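工单:Sirnard 门店后台,“钥匙架”商品库存数与仓库系统对不上
状态:已解决
优先级:中
提交人:Marion Kerr(Fosen 家居,线上运营)
处理:Medach 技术支持二线
涉及模块:库存同步、商品变体、批量导入

问题描述(提交人填写)

八月做完商品目录整理以后,收纳类目的库存数开始不准。后台显示可售 1,652 件,仓库系统 Nambiar 里同一类目只有 749 件。前台能正常下单,但仓库拣货时提示缺货,订单卡在“待分配”。

已经自己试过的办法:
清浏览器缓存,换浏览器登录,结果一样。
手动点“立即同步”,进度条走完,提示成功,数字不变。
把其中一个商品下架再上架,数字也不变。

其他类目(灯具、厨房、纺织)没发现问题。

一线回复 09:20

您好,请提供一个受影响商品的编号、后台商品页内容,以及最近一次批量导入所用的 CSV 文件。另外请确认整理目录时有没有改过变体名称或合并过商品。

提交人回复 10:05

CSV 已上传到附件区。变体名称改过,原来写的是“黑”“白”,统一改成了“黑色”“白色”。合并也做过,把原先分开卖的单品并到了一个商品下面。

先拿桌面钥匙架来说,这个商品最明显。黑色款后台显示可售 200 件,仓库那边是零。商品页主图和标题都没动过,只改了变体和所属类目。

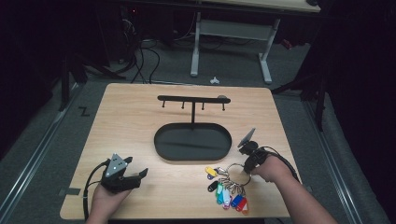

桌面钥匙架,黑色,金属,横杆下四个挂钩,带椭圆托盘

商品页的规格栏写的是“挂钩数量:4”,这一栏也在 CSV 里,列名 hook_qty。不知道有没有关系,先写上。

一线回复 10:40

已收到文件,规格栏和库存没有直接关联。看同步日志,任务状态都是“完成”,但有“跳过”记录。转二线处理。

二线记录 11:30

调取最近的同步日志。收纳类目下被跳过的条目,原因代码都是 VARIANT_KEY_MISMATCH。同步任务遇到这个代码会跳过该条,继续往下跑,最后仍然返回成功,所以前台看到的提示是“同步成功”。

Sirnard 与 Nambiar 之间靠变体键对应。变体键在第一次导入时由商品编号加变体名称生成,之后不会随名称修改自动更新。“黑”改成“黑色”以后,后台生成了新键,Nambiar 仍保留旧键,两边找不到对应关系。新键的库存取自 CSV 里的 stock 列,也就是整理目录当天填进去的数,此后一直没有被仓库数据覆盖。

请提交人确认:CSV 里的 stock 列是从哪里来的?

提交人回复 13:15

问了同事,是从旧表里复制的,那张表本来是做采购计划用的,不是实际库存。我们以为导入以后会被仓库数据盖掉。

二线记录 13:50

明白了。键能对上时确实会被覆盖,这次对不上,所以采购计划的数留在了后台。

另查合并商品的情况。合并后原单品的键没有注销,状态为“隐藏”,但仍然计入类目可售总数。后台总数偏高由两部分组成:错误的 stock 值,以及隐藏单品的重复计数。

处理方案:
一、暂停收纳类目的自动同步,避免处理期间再写入。
二、导出新旧变体键对照表,由提交人核对。
三、用“键重映射”工具把 Nambiar 的旧键指向新键。
四、注销合并后遗留的隐藏单品。
五、对收纳类目执行一次全量同步,不要用增量。
六、处理卡在“待分配”的订单。

第三步执行前请先备份。重映射不能撤销,只能用备份恢复。

提交人回复 15:25

对照表核对完了,有一处要改:白色款的托盘垫被对应到了白色款的伞架,编号只差一位。已在表里标黄,改好的版本重新上传了。备份已做。

二线记录 16:00

已按新版对照表执行重映射,没有报错。隐藏单品已注销。全量同步开始,预计用时约 4 分钟。

二线记录 16:10

全量同步完成,跳过条目为零。收纳类目可售数现为 749,与 Nambiar 一致。黑色钥匙架显示为零,前台已自动变为“暂时缺货”。

待分配订单中,有货的已经重新分配。缺货的需要商家自己决定等货还是退款,技术支持不代为操作。

提交人回复 16:45

后台看了,数字对上了。缺货的订单我们联系顾客处理。

还有两个问题。一是以后改变体名称应该怎么改?二是同步有跳过的时候能不能别提示成功?

二线回复 17:10

第一个问题:请在后台“变体管理”里使用“重命名”,不要在 CSV 里直接改 variant_name。重命名会保留原键。必须用 CSV 批量改的话,请同时带上 variant_key 列,填原来的键。stock 列如果不打算更新库存,请整列删除。留空会被当成零写入,这一点在帮助文档的导入章节里有说明。

第二个问题:已记为改进需求,转产品组。目前可以在“设置、通知、同步”里打开“有跳过条目时发送邮件”,默认是关闭的。

提交人回复 17:20

通知已打开,工单可以关了。

工单关闭
原因分类:配置或数据问题
根本原因:CSV 修改变体名称导致变体键不匹配;合并商品后隐藏单品未注销
后续:收纳类目自动同步已恢复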